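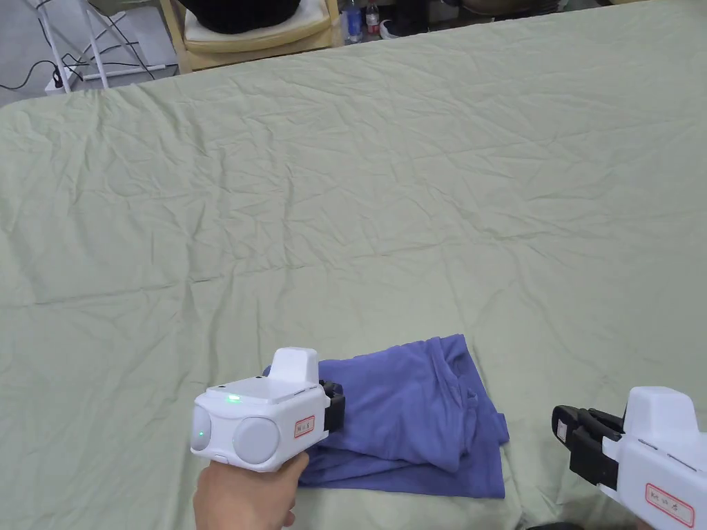
*Fig. 1. The folding table, with a folded piece of laundry on the green cloth.*

# Folding for the Lazy: A Comparison of Three Methods

Term project, Household Practice and Textiles, Ginditz campus, June

## Why laundry

Our group had first choice of topics and still ended up with laundry. The other options were stain removal, which smelled, and "the history of the ironing board," which one of us had already written about for another class and was sick of. Folding looked easy. We would like the reader to keep that sentence in mind.

The question we set ourselves was small. Is there a way to fold an ordinary long garment that is quick, fits on a shelf, and survives somebody pulling out the garment underneath it? We compared three methods:

1. **The shop fold.** Sleeves behind, sides in, bottom up to the neck.
2. **The Vomach fold.** Named after the hall of residence where we learned it. In half lengthwise, then in thirds, sleeves wherever they like.
3. **The roll.** Fold in half, roll from the hem, hope.

## The table

We covered the table with a pale green cloth so that clean clothes would not touch whatever the last group had been doing on it. The cloth was never ironed. This was pointed out to us at the midterm review, along with the observation that a project on neat laundry might begin with neat laundry. We took the comment seriously and did not iron it.

A wrinkled surface does matter a little. The lower layer of a garment picks up the ridges of whatever is under it, and a hem that was straight when it was laid down can creep. If we did this again we would pull the cloth tight and clip it at the corners.

## Procedure

Each garment was shaken out once, laid flat, smoothed by hand, and folded. Time was taken from the first touch to the moment the folder let go and stepped back. Over the term we logged 451 folds. The plan had said 1,000, a number chosen because it looked good on the proposal form.

After folding, each piece went onto a stack on the Trerusness shelf unit in the corridor, and one person pulled out a garment from the middle. If the stack still looked like a stack, the fold passed. We admit that "still looked like a stack" is not a unit. We argued over it enough that the final rule was written on paper: no sleeve hanging down, no edge past the front of the shelf.

## What happened

Of the 451 folds, 142 failed the pull test. Most of these were rolls. A roll is a fine thing in a drawer, where it has walls. On a shelf it has ambitions.

The shop fold was the tidiest and the slowest. It also punishes a bad start: if the first sleeve goes behind at a slant, everything after it is slanted too, and the folder can either begin again or put that side against the wall. We saw both approaches.

The Vomach fold won on speed and did better in the pull test than we expected from something invented by people late for breakfast. Its weakness is the long sleeve. Folded in with the body, it makes a lump; left until the end, it flops out of the side.

Soft, slippery fabrics were worse for every method. They spread as soon as the hand left them, and smoothing the top layer pushed the bottom one out of line.

## Laying out

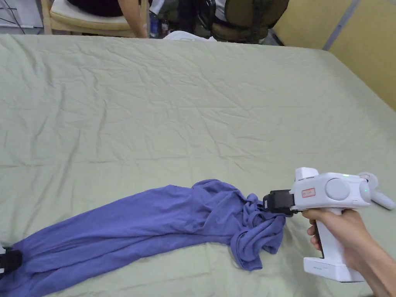 **What should you do with a garment that comes out of the basket twisted?**

Find the two ends, hold one in each hand, and pull gently until the twist runs out. Then lay it down and smooth from the middle outward before making any fold.

We added this step halfway through the term, which means the early folds and the later ones are not strictly comparable. The report template from Bennani has a box for "changes to method" with room for four words. We wrote "see section on twisting."

## Limits

We had the same few folders all term, and they got better, so the methods tested last had an unfair advantage. We did not test fitted sheets. The full log runs to 2,090 lines, including comments, and some of the comments are not about laundry.

## Recommendation

Use the shop fold for anything on display and the Vomach fold for everything else. Keep the roll for drawers and suitcases. The cloth should go back to the textile store, washed, before the end of June.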